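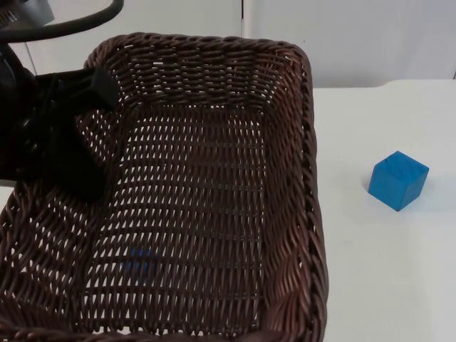 Candov Smoked Sea Salt, 12 oz. Pouch / Shop / Salts and Seasonings

I started making this salt because I couldn't find one I liked. Everything I bought tasted like a campfire that somebody had put out with a garden hose, or else it was plain salt with a bit of liquid smoke sprayed on (read your labels, folks!). So I got hold of a little cold smoker, ruined a few batches, and kept going until I had something I wanted on my own eggs every morning.

Candov is smoked over apple and a little oak, low and slow, and I turn the trays by hand. The crystals come out a pale tan color with a coarse, crunchy bite. You can crush them between your fingers, no grinder needed, though a grinder works fine if you like it finer. I would skip the ones with plastic teeth. This stuff chews them up.

What do I put it on? Well, tomatoes, first and always. Popcorn with real butter. Baked potatoes, corn on the cob, pork chops, a plain old cucumber sandwich. My sister puts it on brownies and I gave her a hard time until I tried one. Start with less than you think, then taste, because the smoke keeps building for a minute after the salt hits.

It's very nice next to our Flirnen pepper blend if you're doing a rub. I go two parts Candov to one part Flirnen, plus brown sugar if it's ribs.

Sizes
Pouch, 12 oz., resealable
Kitchen tub, 50 oz.
Restaurants and caterers, please write to me for the big bags

Ingredients: sea salt, natural wood smoke. No anti-caking agent, so you may get a clump or two in humid weather. Give the pouch a whack on the counter and it'll loosen right up.

Storage: keep it closed and away from the stove. It doesn't spoil, but the smoky smell does fade once the pouch has been open a good while. I keep mine in a jar with a tight lid and it's still going strong after 11 months.

Allergens: none in the salt. The Cendach mustard seed mix is packed in the same room on different days, so if mustard is a problem for you, please get in touch before ordering.

Shipping: I pack orders on Tuesdays and Fridays. We ran clean out of the tubs in March and I'm still catching up (sorry, and thank you!), so tubs are going out about a week behind the pouches. If you order both, they'll travel together unless you leave me a note at checkout.

Item no. 501
In stock: pouch
Back order: tub
Page updated May 11, 2020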